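Handheld grippers losing marker tracking near the table
Riltbridge Community Help > Clubs and student projects

Alina Ursu
Our student club is doing a pick and place project with handheld grippers, one in each hand. The task is to lift a small metal weight off a white table and put it down again.

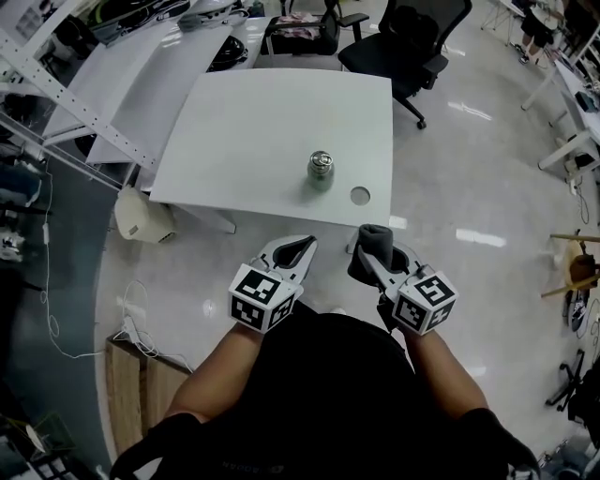 We recorded 300 runs in February and the left gripper drops out in 10 of them, always low over the table. The right one is fine. Same marker cubes on both. Is it the software or the room?

Rosaire Grewal
Check the room first. A glossy table under ceiling lights gives you glare, and at a low angle it can wash out the squares on a marker. Put a matte cloth down, do a few runs and compare. We had this at Dustwood - turning off one row of lights fixed most of it.
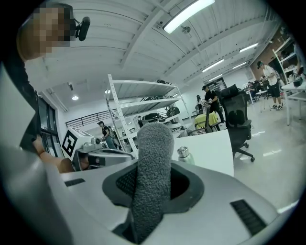 View from one gripper, with the ceiling lights on.

If the cloth changes nothing, swap the cubes left to right. If the dropouts move with the cube, reprint the markers on matte paper.

Margareta Tudose
Ours did that too. Never found out why. Restarting helped sometimes.

Alina Ursu
Thanks, will try the cloth tonight and then swap the cubes.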